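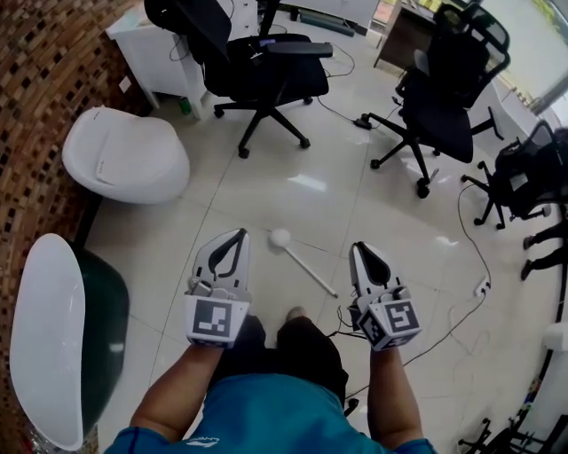
Odberg 3: localizador de ficheiros duplicados para Windows

Análise publicada em 09/06/2022

O Odberg é um utilitário portátil que procura ficheiros duplicados em discos locais e partilhas de rede. A versão 3 substitui o motor de comparação, que na anterior lia todos os ficheiros por inteiro. Testei-a num portátil com Windows 10 e num disco externo USB com 600 GB ocupados, quase tudo fotografias, instaladores antigos e cópias de cópias da pasta Documentos.

Instalação

Não há instalador. Descompacta-se o arquivo para uma pasta e corre-se o executável. As definições ficam num ficheiro INI na mesma pasta, o que permite levar o programa numa pen sem tocar no registo. Se a pasta for só de leitura, o programa arranca na mesma mas perde as definições ao fechar, sem qualquer aviso.

Funcionamento

A comparação faz-se em etapas. Primeiro agrupam-se os ficheiros com o mesmo tamanho, depois calcula-se um hash do bloco inicial e só os que coincidem são lidos até ao fim. Existe ainda uma opção de comparação byte a byte, desligada por omissão. Liguei-a numa segunda passagem e os grupos encontrados foram os mesmos.

O varrimento completo do disco externo demorou 20 minutos. O Dallamo, que usava até agora, precisava de mais de uma hora para o mesmo disco. A diferença nota-se sobretudo nas pastas com vídeos grandes. Em pastas com muitos ficheiros pequenos o ganho é modesto.

As máscaras aceitam asterisco e ponto de interrogação, separadas por ponto e vírgula. As exclusões escrevem-se no mesmo campo com um sinal de menos antes. Não há expressões regulares. O número de threads vai até 8, mas num disco mecânico convém deixar uma só – com mais, as cabeças andam de um lado para o outro e o tempo sobe.

Resultados e eliminação

A lista mostra os grupos ordenados por espaço recuperável. Pode marcar-se automaticamente o mais antigo, o mais recente ou tudo o que esteja fora de uma pasta de referência. Esta última regra é a que mais uso. O programa recusa marcar todos os elementos de um grupo, salvo se a proteção for desligada nas opções.

Os ficheiros eliminados vão para a Reciclagem quando estão em discos locais. Em partilhas de rede são apagados de vez, e a caixa de confirmação é igual nos dois casos. É o defeito mais sério desta versão.

Problemas encontrados

Caminhos longos: lidos corretamente, mas o botão que abre a pasta no Explorador não responde.
Ligações físicas: aparecem como duplicados. Apagar uma delas não liberta espaço.
Exportação CSV: usa vírgula como separador e o Excel em português abre tudo numa coluna. Não há opção para mudar.
Tradução: metade dos menus continua em inglês.

Enviei o caso das ligações físicas através do formulário da Brendargate, que distribui o programa. A resposta indica uma correção prevista para agosto.

Alternativas

O Oprea compara também imagens semelhantes, coisa que o Odberg não faz, mas exige instalação e mantém um serviço em segundo plano. O Dallamo continua a ser mais claro na apresentação dos resultados.

Para discos locais, fico com o Odberg. Para a partilha de rede mantenho o Dallamo até a confirmação de eliminação ser revista.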